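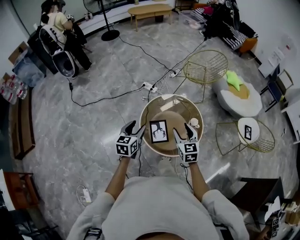
Left gripper keeps losing tracking — how often do you redo your cubes?

oisin_h
Running a pair of handheld grippers with the marker cubes up by the wrist. Right one is solid. Left one drops out whenever I turn my hand over, and the log shows 14 dropouts in one session. I've wiped the cube and restarted twice. Firmware is build 1790. What would you check next?

drilwood
Are the cube faces still flat? Mine lifted at a corner and the pose jumped all over the place. I printed new ones on matte paper and it was fine again.

Rocio S
I'd leave the cube alone for now and look at the fingers. If the screws back out, the black tips sit crooked and it looks just like bad tracking. Took me 3 evenings to figure that out, ugh.

drilwood
Crooked tips won't give you dropouts though. He'd get an offset the whole time.

Rocio S
Ok fair, but it's a 2 minute check!

mala_k
Swap hands before you print anything. If the trouble follows the gripper it's the cube or the mount, and if it stays on your left it's your lighting.

oisin_h
Swapped them and it followed the gripper. One face has a lifted corner, so drilwood gets that one. Tightened the finger screws too while I was in there. New faces are printing now.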